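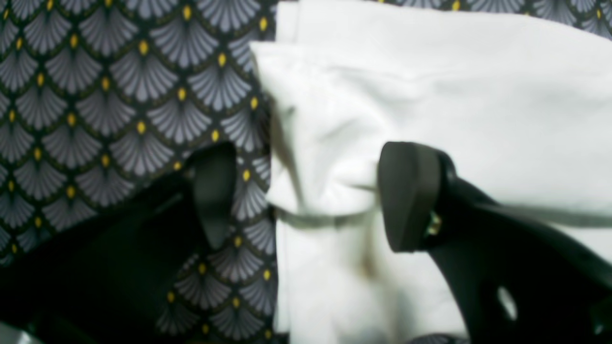 Flarnorix wrist-cam set, white cloth on fan print

README, last touched 24 April 2019. Keeper: Genowefa Ostrowski (folding room, Purwood laundry). Robot questions to Zakhar Holovko.

What this is

Frames from the wrist camera on the folding arm at Purwood, plus notes from the people who work next to it. Two parts, keep them together. The frames make very little sense without the notes and the other way round.

Flarnorix is the arm and its software. Horska is the log tool we type into at the end of a shift. Chornovol is the old line, the one with the long table, where folding is still all by hand.

What's in the folder

frames/ — 500 stills, wrist view only
notes/ — 45 shift notes, one text file each, typed by whoever was on
grasp.csv — one line per try: frame name, which cloth, result, who stepped in
words.txt — what we mean by lip, roll, bunch, flat. Read this first

No room view. No faces, no voices. We asked for that before anyone signed and it stayed that way.

The task

Arm has to find a white piece on top of a patterned one, get hold of an edge, lift, hand off. Sounds like nothing. A person does it without looking. The white ones come out bunched, and the wrist camera washes out white, so the weave is gone and you are left with shadows to go by. The fan print helps a lot: dark navy, yellow dots, easy to tell where the white stops. White on white is a different folder and much worse.

Labels

edge — one finger each side of a turned-back edge
fold — both fingers headed for loose folds, no clear edge between them
miss — closed on nothing
double — took the bottom cloth too
hand — a person stopped it and did it themselfs

"hand" is not an error label. Please don't filter it out. Last group that used the set dropped every hand row and then asked why the numbers looked so good.

Edge or fold gets argued over. If two people disagree, write both, with a slash. Zakhar splits them later.
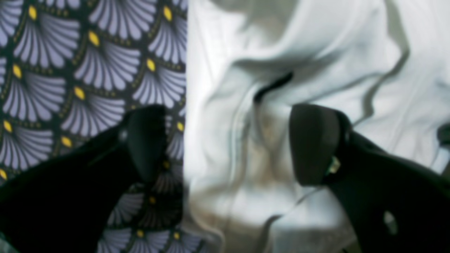 Wrist view, white folds between the pads, fan print at left.

Marks on cloth

A brownish patch on white may be a stain or only shade down in a fold. From the wrist view we often can't tell. Column "mark" is yes / no / unsure, and unsure is a fine answer. The arm does not sort for stains at all. That is still done by eye, by a person, and it takes longer now that the pieces come past faster.

What changed for us

Pasted from the notes, trimmed a bit. Everyone quoted has read their part.

Before: 9 of us folding per shift. Now 3 stay with the arm, the others moved to checking and packing or back to Chornovol. No one was let go over it. Two asked to move back and did.

Wrists are better. That one comes up in a lot of the notes. Necks are not, you look down at the screen more than you'd think.

Talking is down. At the long table you faced someone all day. At the arm you face the arm. Genowefa asked for the second stool to be turned round and it was, small thing, people liked it.

Pay grade for "arm minder" still open. In the notes it is called minding, watching, babysitting and a few ruder words. We left them all in.

Speed: don't quote this set for speed. The arm was slowed down while we logged, and stops for breaks are not marked.

From one note, evening shift: "It goes for the fold when the edge is right there. I want to push its hand over. I am alowed to, I just have to hit stop first and by then it's got it."

From another: "New people learn the arm first now and folding second. Not sure that's the right way around."

Known problems

- frames are soft, worst along the fingers
- white cloth too bright in most of them, we tried turning it down and lost the dark print
- right finger hides whatever is behind it, so some edge calls are guesses
- file names are not in time order. Use the time column in grasp.csv
- a few notes have no frame to go with them, Horska was down that morning
- small stuff at the borders of the picture is not labeled, leave it

Using it

OK for grasp work, cloth finding, teaching, and for anyone writing about what this does to a shift. Not OK for rating workers. The "who stepped in" column is a letter, the letters get shuffled every week, so don't try.

If you publish on the frames, send a copy to the folding room before it goes out. Paper copy. It gets pinned by the door and people do read it.

To do

- second pass on the mark column
- white on white folder needs its own readme
- ask Chornovol table if they want to add notes too (Genowefa)
- fix the double rows where the bottom cloth was only dragged, not picked up (Zakhar, April)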